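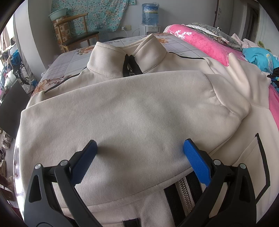 Grip pad comparison, October 2022. Tarek El Ouafi and I tried 2 pad sets on the same hand-held gripper body, the Trasenel and the cheaper Mastik, on clothes and bedding. A thick sleeve folded across the front of a jacket is a fair test, with plenty of soft fabric to pinch and a zipper close by to catch on. The Trasenel pads have a crosshatch face and took hold of fleece with very little squeeze. Mastik needed a harder pull on the trigger.

Flat cloth was the other half of the work. A single layer gives the fingers almost nothing to close on, so we went in at the end of the piece and kept the tips low. 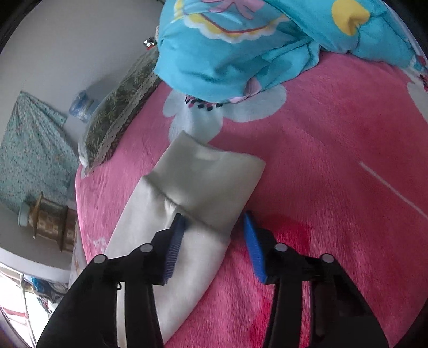

Closing slowly helped more than closing hard. Tarek logged 909 grasps in all, and the spreadsheet has them by fabric. The Hattori pads came too late and will get their own page in February. Dranard rates its springs for 3000 cycles, and we are still on the first pair.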